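Minutes – Laltness mixed-use project, owners' and builders' meeting, December

Chair: Kiri Baxter. Also present: Kauppinen (general contractor), Adamine (leasing), Gudeo (traffic study).

**1. Previous minutes**

Approved with one correction. The retail floor is leased by Adamine directly, with no sub-agent.

**2. Construction**

Kauppinen reported that 56 of the 168 apartments are framed. Elevator delivery has slipped, and a new date is due before the next meeting.

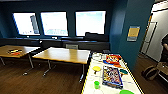
*Two of the tables, with the long counter or ledge behind.*

**3. Parking**

Gudeo presented its draft study. It recommends 1,164 square feet of bike storage at ground level. K. Baxter asked whether the loading bay could move to the north side – the city has objected to trucks backing across the sidewalk.

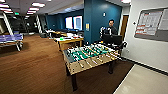

Gudeo will redraw the bay both ways and send the drawings to Kauppinen for pricing. No vote was taken.

**4. Leasing**

- Adamine has had more than 1,557 inquiries, mostly for one-bedrooms.
- The corner retail unit is on hold for a pharmacy. Lease terms are still open.
- Pet policy agreed as drafted.
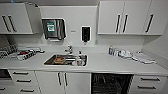 **5. Actions**

- Kauppinen: elevator date, loading bay pricing.
- Gudeo: revised drawings.
- Adamine: pharmacy terms.

Meeting closed at 4:40 p.m.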